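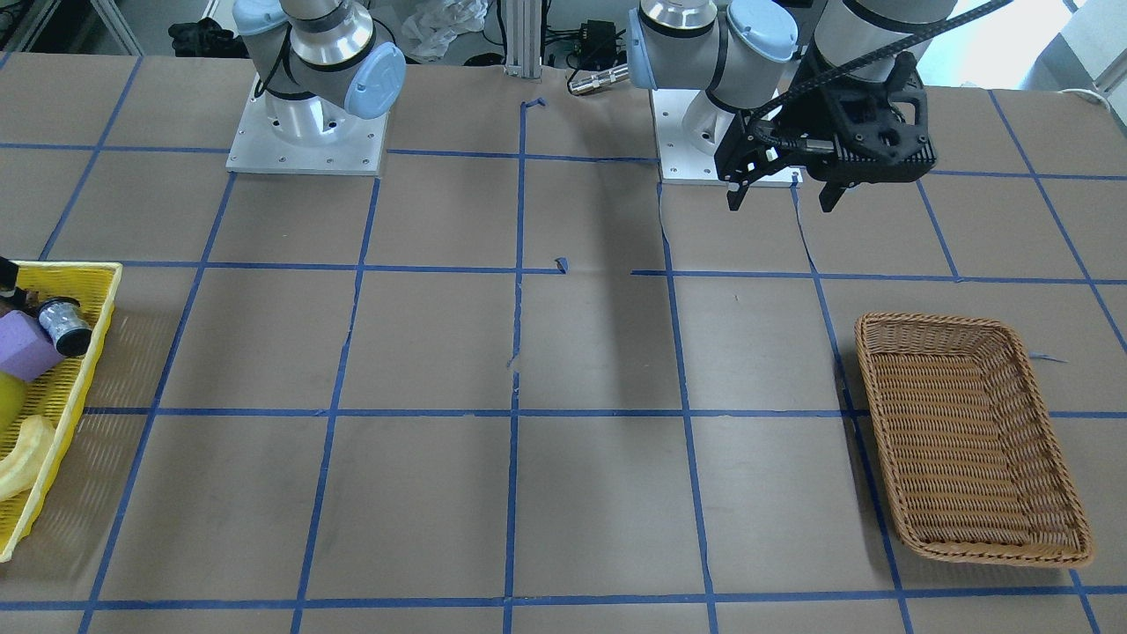 my vet said ear mites were the first thing she'd rule out, and she was wrong for two months, so get a swab done before you buy drops.

That reply came in under my last post and I agree with it. I said I'd write up what happened with our dog's ears, so I'll do it as a thread.

She's a spaniel mix, four years old, ears like wet towels. We live near the Saron reservoir and she swims most days from May on.

First sign was head shaking at night. You could hear the tags going at 3 a.m. I looked in both ears with a phone light and saw nothing much. A bit of brown wax. I wiped it off and went back to bed.

A week later the left ear smelled. Sort of like old bread. She'd lean into your hand when you rubbed the base of it and groan.

I assumed mites because the last dog had them. Bought a bottle of mite drops at the feed store and used it for 10 days. The ear got redder. In hindsight I was putting an irritating liquid on sore skin for a bug she didn't have.

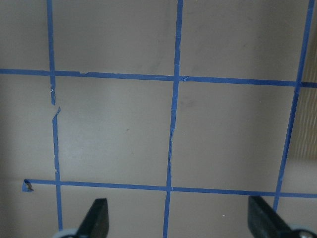
4 min read

Unrolled the whole thread for people who asked. The rest is the part with the vet.

The clinic on Asfaw Road got us in on a morning slot. The vet looked down the canal with the scope first, to check the eardrum was whole. She said some cleaners can do real harm if they get past a torn one. I had not checked that before pouring stuff in. Lesson taken.

Then she took a cotton swab from each ear, rolled it on a slide, stained it and looked. It took less time than filling out the form at the desk. No mites. A lot of yeast in the left, a little in the right.

Treatment was a cleaner called Neltine every other day and a prescription drop twice a day in the left ear only. Two weeks, then come back for another swab. She was firm about coming back even if the ear looked fine.

How I do the cleaning, as shown to me: fill the canal until you can see liquid, hold the flap closed, rub the base until it squelches, let go and stand back. Wipe only what comes up. Nothing goes down the canal, no cotton swabs at home.

Do it outside or in the tub. I did it once in the kitchen.

Wait ten minutes or so before the medicated drop. I was putting them in one after the other and she told me the cleaner was just washing the drop back out.

Cost, because three people asked: $684 for everything, two visits included. That also covers a skin check and blood work I agreed to because she'd been licking her feet. The ear part alone was a good deal less.

The feet turned out to matter. Yeast in one ear and itchy feet can mean an allergy underneath, so we're now on a food trial. Eight weeks, one food, no treats, no cheese, no toast crusts. Week five at the moment. Licking is down a little. I'm not calling it yet.

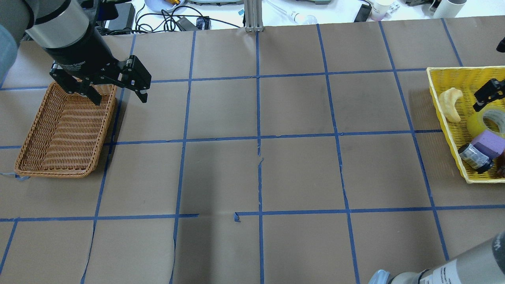
The trial food is Astico, the dry one, 50 dollars a bag. A bag lasts her just under three weeks. She was not keen at first and now eats it like anything else.

Second swab was clean on the right and nearly clean on the left. We did another week of drops and stopped.

She still swims. I dry the ears after with a thin cotton cloth over one finger, just the part I can see, and use the cleaner once a week while the water's warm.

To the person asking about vinegar and water: my vet said no on raw skin. Ask yours.

To the person whose dog has his head tilted and is walking in circles: please don't wait on replies here, call a clinic today.

Will add to this when the food trial ends.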